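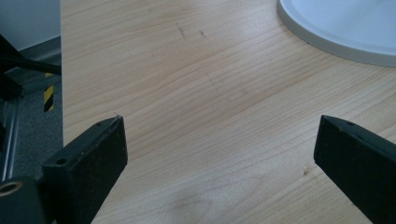
Slide 4 - Fingers: Markari against Werness

3 shares | 0 comments

Start with the jaws open over the bare wood. Both fingers are black and block-shaped, with the tips cut at a slant. Point out the screw holes - swapping a finger means undoing those, and Sioned Gough got it down to 10 minutes.

Say what we compared. Same hand-held tool, same table, 32 picks with each set. Markari fingers are stiffer. Werness fingers give a little, so they did better on the mugs and worse on the flat card.

Slide 5 - Camera view

The camera sits on the tool and looks down past both tips. With the wider Ganix lens we kept both fingers in shot all the way through. With the old one we lost the right tip in 14 clips.

Mention that Mirsad Petkov wants to try the Hughes controller next. No results on that until November.

Slide 6 - Wear

Pads are rated for 4,000 closes. We have not got near that yet - say so if asked.

Leave five minutes for questions.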